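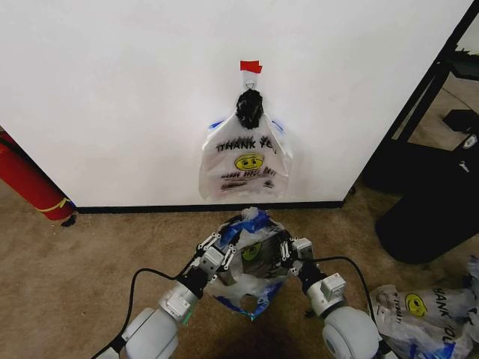 3 min read

Carrier bags have never been my idea of a front-page story, but I spent a morning with them at Aguiar last week and came away with a full notebook, so bear with me!

Aguiar packs takeaway supplies for cafés and corner shops, and for years one of the dullest jobs in the building has been getting thin plastic bags opened, sorted and hung up ready for the packers. You know the ones, white with THANK YOU across the front and a yellow smiley underneath. Since February the company has been trying out a two-armed robot called Jodeo, made by Pruvex, to see if it can take over some of that work. The trial has now been extended to the end of the year, and that's the news really, though what I wanted to know was how the people on the shift felt about it.

Jodeo works in a carpeted room off the packing hall, with a hook on the wall under a bit of red tape, and it has to cope with bags hanging up, bags in its grippers and bags on the floor. Soft plastic is a pig of a thing for a machine (it folds, it clings, it never sits the same way twice) and Silvana Nogueira, who looks after the trial for Pruvex, was quite happy to tell me so. "A box is easy. A bag has a different shape every time you pick it up," she said. I watched for the best part of an hour and found myself rooting for it, which was a bit embarrassing.

By hand, the team gets through 875 bags on a normal shift. The robot is a long way short of that, and Silvana wouldn't give me a figure for it yet. What it does do is carry on through the early hours, when Aguiar has always struggled to find anyone willing to come in.

Edileuza Trindade has been on bags for 13 years and her thumbs have the stiffness to prove it. She now spends half her shift in the room with Jodeo, setting out bags and noting down which ones give it trouble, and the other half back on packing. She got a new job title and a small rise. "My hands are better. My eyes are tired from the screen, so you swap one thing for another," she told me. She misses the chat at the bench, too – the trial room is quiet and she's often on her own in there.

Ronaldo Damasceno, the union rep, is more wary. There are 30 people on the packing side and he has it in writing that none of them will lose hours while the trial is running. He'd like the same promise for afterwards and hasn't had it. He also wants the training opened up to the night crew, who so far have only had a leaflet.

I put both points to Osvaldo Magalhães, the site manager. He said the training would be offered to nights before Christmas, and that he couldn't promise anything about hours until he'd seen the final results. Fair enough, I suppose, but I can see why Ronaldo keeps asking.

The two of them meet again next month. Edileuza has asked to sit in, and Osvaldo has said yes.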